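Trosudwood felt table mat, large, gray: review after a few months of use

Posted by Sofia Pinheiro, Apr 6, 2024

I bought the large gray mat from Trosudwood to go on a white table with rounded corners. The table is fine as furniture but it is hard and loud. Every plate makes a clack when you set it down, and anything you slide across it leaves a faint gray line that has to be rubbed off later. I wanted one big pad that would cover the middle and stay put, and I did not want four small placemats that wander.

The mat comes rolled in a cardboard tube. Unroll it the day before you need it. Mine had a curl at both ends and I left it face down overnight with cookbooks on the corners. By morning one corner still lifted a little, and that went away after another day.
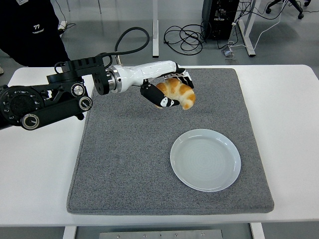 The gray mat on the white table, with a plate and a croissant.

Size first, as that is what most people ask about. It covers most of the tabletop and leaves a strip of white along the front and at the sides. I like having that strip. A glass of water can stand on it, and crumbs that get pushed off the felt are easy to wipe up there. If you want a mat that goes edge to edge, measure before ordering, because Trosudwood does not cut to size. Eichhorn does, but they charge for it and the wait was too long for me.

The surface is a speckled gray with a bit of a carpet look. It hides small marks well. The pad is thick, with soft edges and rounded corners, and the corners match the table better than I expected from the product page. A light plate looks good on it. A dark one would probably disappear.

Noise is where the money went. Plates go down with almost no sound. I can set out breakfast early without waking the rest of the house, and that alone has made it worth keeping. 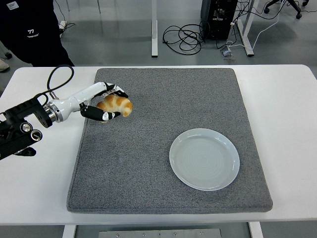
Pastry is the hard test for any felt. Croissant flakes are thin and buttery and they get into the fibers if you press on them. Don't use a damp cloth first. I did that in the first week and rubbed the grease in, and there was a darker spot the size of a coin until I cleaned it with dish soap and cool water. Now I let the flakes sit, lift the plate away, and go over the mat with a dry brush or the small vacuum attachment. It takes a minute. Jam is worse and I keep it on a saucer.

It is not machine washable. The label says spot clean and dry flat, and drying flat took most of a day for one wet patch.

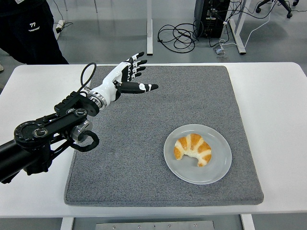 My previous mat was a Nerkent, thinner, with square corners that started to fray by May of the first year. No fraying on this one so far. It also slides less. I can lean on it to write a shopping list and it stays where it is.

Things I would change: a lighter tube, a cut-to-size option, and a second gray that is a shade darker for people who eat over it every day.

Rating: 4 out of 5. I would buy it again for a breakfast table, less so for a family that paints and glues at the same spot.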